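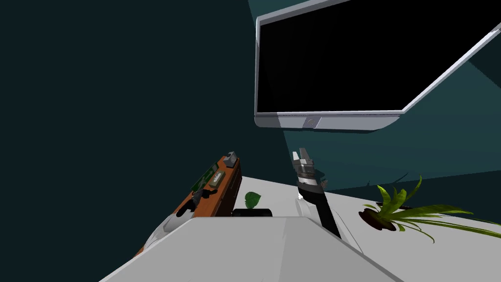

The simulated desk: one arm, a tray with a circuit board in it, and a potted plant off to the right.

Give me the boring simulator any day
By Fiorella Bellini
October
Print this article | E-mail this article

I've had the same argument with Fulvio Marchetti so many times now that our mates just get up and put the kettle on. He reckons a manipulation result from simulation isn't worth the paper until it's been repeated on a real arm. I reckon a real arm, on its own, is a terrible way to find out whether your method works, and I'm going to have a proper go at saying why (he can write his own column).

Take our last round with Irkura, the policy we train in the Motgate simulator. We ran 100 episodes on the desk setup, then ran the same 100 again with the wall colour and the lighting changed and everything else left alone. Same seeds, same start poses. It did worse by 16 successes. That's a lovely clean number! I know what moved and what didn't. Try getting that on a real bench, where the afternoon sun shifts, the gripper pads wear down and someone borrows your mug halfway through.

And yes, I know, the desk is a bit of a cartoon. The walls are flat teal and the leaves look like they were cut out with scissors. Fulvio brings this up every single time, as if I'd never noticed. But I'm not asking the simulator to fool me. I'm asking it to hold still while I poke at one thing.

What does bother me is how we report this stuff. Papers love the wide shot, all that nice desk clutter, and hardly any of them print what the policy gets from up close, where there might be next to nothing to go on. 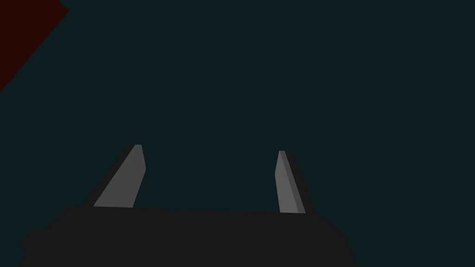
PLILIVGATE, October — Two open fingers, dark teal, a wedge of maroon up in the corner. If you trained on views like that and your success rate fell over when the colours changed, would you be surprised? I wouldn't, and I'd want the close view printed right beside the table of results so readers could make up their own minds.

So my proposal is pretty modest. Publish the seeds. Publish the failed episodes, the whole lot of them, including the ones that make you look silly. Change one thing at a time and say which thing. If you've got 2 cameras, show both. Then by all means go and run it on hardware, and when the hardware disagrees you'll at least have somewhere to start looking.

Where Fulvio has a point is contact. Motgate's friction is generous, and I've seen Irkura get away with grasps I wouldn't trust for a second on a real circuit board. I've told him so, over a very average laksa, and he was unbearable for the rest of the night. I still don't think it gets him all the way to throwing the simulated results out.

Related items
Grasso and the trouble with friction models
How many episodes is enough?
Letters: in defence of the real bench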